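Spring notes from Besine

Quick one this month, the print deadline moved up and I am typing between phone calls. Sorry in advance for spelling.

The street tree count is finished. 471 trees on the map now, from the bakery corner all the way down to Pirik Lane. Lindens mostly, then maples, then a lot of crabapples that went in when the school was rebuilt. The full list is at the library desk — ask for the green binder, not the old blue one, the blue one still has trees in it that came down two winters ago.

Watering. New trees need it weekly until the leaves are full out, slow and at the base. A bucket with a hole in it is fine. Please don't pile mulch up the trunk, we had eleven last year with soft bark and lost two of them. Keep it a hand's width back. 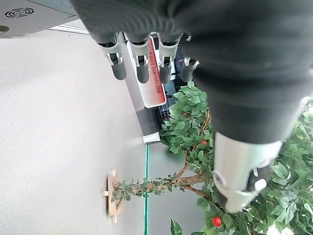 TREES AND STREETS

Pruning on Binari Street starts in April, 8 a.m. to early afternoon. Move cars to the even side. Signs go up the night before. Relu Văduva is running the crew again and would like people to stop asking him for the whole trunk, it goes to the yard. Wood chips are free though, bring your own bags, pile is behind the Uysal garage.

Money: the sapling fund stands at 3,917 dollars. Out of that 2,588 is already promised for the stretch by the underpass, where the roots have to go in deep boxes and the boxes cost more then the trees. The rest should cover fall planting if prices hold. I still owe everybody the reciept from the nursery, it's in my coat somewhere.

We have 54 households signed up to adopt a tree. Gaps on the north end of Besine, especially the hill. If you can take one up there call before the next issue, or leave a note in the library box.

Also — the big maple by the bus stop. Yes it leans. It leaned in my mother's time. The arborist looked, wants another look once it has leafed out, so no news until then. Please quit tying banners to it.

Seed swap is still on, library back room, 6:30 p.m. Bring envelopes.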